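Fitivel-users list archive
Posted in March, 11:42 pm
By: the mask bench, Drirkimthorpe

Subject: Re: Planner thinks the balloon is part of the table

Hi all,

Thanks for the quick answers to my last one, and sorry for going quiet (we had a deadline and then I slept for most of a day). Quoting the useful bit so people can follow along:

> Are you running the stock segmentation node in front of Fitivel? It
> fits the table plane first and then grows it upward through anything
> with a soft edge. Cloth is the worst. I'd bet your towel is getting
> swallowed and taking the balloon along with it. Try turning off plane
> growing and see what the collision scene looks like. Also, what are
> you using for the contact margin? The default was picked for
> cardboard boxes.

You'd win that bet! I turned off plane growing and the collision scene changed completely. Now I get the table, the towel as a thin slab, and the balloon as its own blob sitting on top. The planner stopped routing the wrists through it on the very first try, and I may have yelled a little.

That left me with the second half of the problem, the paper mask. We're doing two-handed craft tasks on balloons, where the arms have to come in from both sides and touch the paper gently without shoving the whole thing over. The perception side likes to split it in two: white paper is one object, blue rubber is another, and the eye holes come out as little blue objects floating in the middle of the first one. So the planner would happily try to reach "between" the mask and the balloon. Fun to watch in the viewer, less fun on hardware.

What I ended up doing is pretty dumb. I merge any segments whose hulls overlap by more than a threshold, then I fit one ellipsoid to the lot and hand that to Fitivel as the collision shape. The tracker in Noonan keeps the ID stable after that. Over 1000 replays of logged scenes, the merge gave me a single object in 841 of them. Without it I was at 350, so I'll take it.

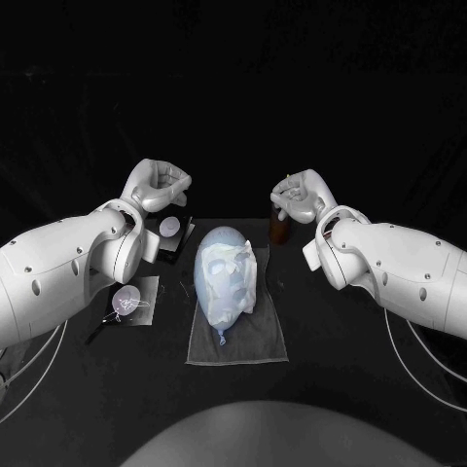

The failures I've looked at are mostly on the paper edges. Where it's crinkled up along one side, the depth gets noisy and I end up with a sliver that doesn't overlap enough to be merged. I could lower the threshold, but then I start pulling in bits of the towel and we're back where we began.

Two questions, then. Has anyone set a contact margin per object in Fitivel, or is it still one global number? And does the symmetric-arms option in Fosar mirror the joint limits too, or only the start pose? The docs read both ways to me.

Happy to share the merge script if anybody wants it. It's short and ugly.

---

3 comments

planar_pete: Per-object margin works, but you have to set it after the scene is loaded or it gets overwritten. Cost me an afternoon.

gripnotes: Fosar only mirrors the start pose. Limits come from whatever is in each arm's own config file, so check both.

softstuff711: Yes please to the script! I have the same sliver problem with tissue paper.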